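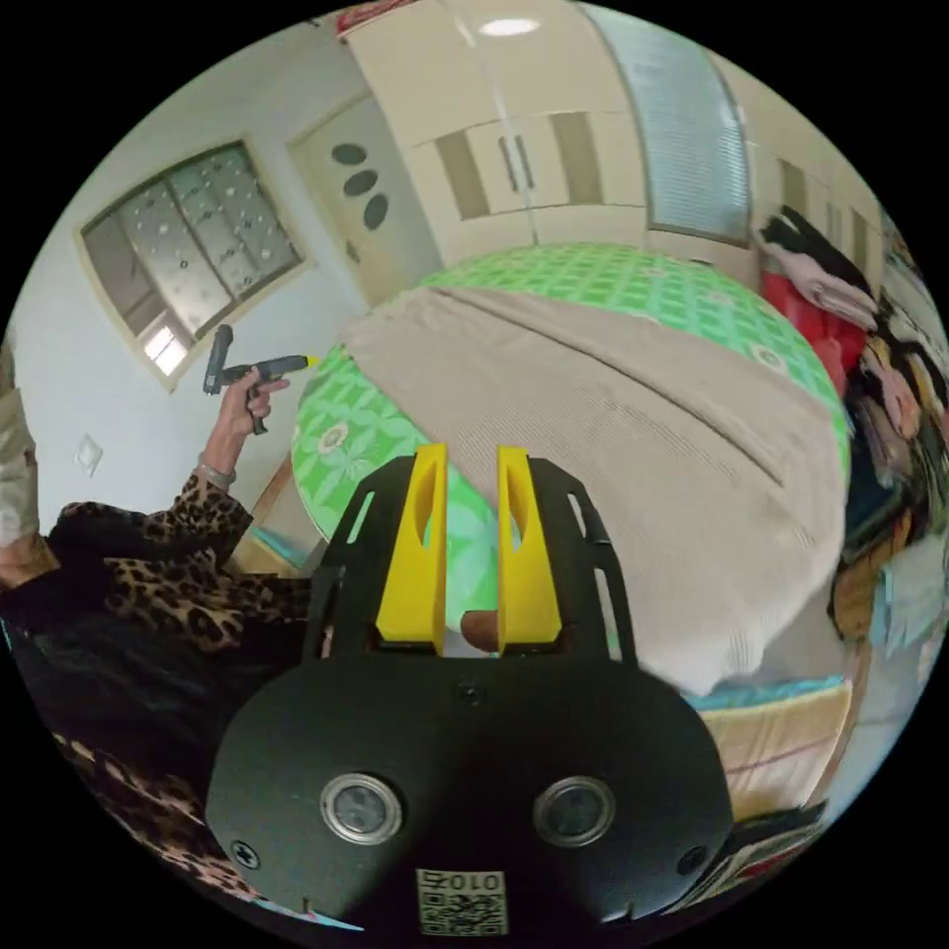

Gelb vor Schwarz: zwei Finger, ein schmaler Spalt.

Kontrastfarben beim Stricken kombinieren -- so mache ich das

Ich werde immer wieder gefragt, wie ich auf meine Farbpaare komme, also schreibe ich es jetzt mal auf! Knallgelb und Mattschwarz ist gerade mein Liebling (die Mütze »Girnard« stricke ich schon zum dritten Mal so).

Was du brauchst: zwei Knäuel in gleicher Stärke, Nadeln Nr. 5 und ein bisschen Tageslicht.

Zuerst die Maschenprobe. Ich schlage 39 Maschen an und stricke 3 Reihen in der dunklen Farbe, dann 3 in der hellen. Danach hänge ich das Läppchen ans Fenster und lasse es über Nacht da. Gefällt es mir morgens noch, geht es los.

Dann die Mengen festlegen. Die dunkle Farbe bekommt bei mir den größeren Anteil, die helle nur schmale Streifen oder den Bund. Yesenia Espinoza macht es genau umgekehrt, und ihre Pullover sehen toll aus -- probier ruhig beides.

Beim Farbwechsel die Fäden am Rand immer in dieselbe Richtung kreuzen, sonst gibt es Löcher. Nicht zu fest ziehen!

Zum Schluss die Fäden auf der Rückseite vernähen, Gelb in Gelb und Schwarz in Schwarz, und alles getrennt von heller Wäsche kalt waschen. Die Anleitung für den Bund kommt im Juni.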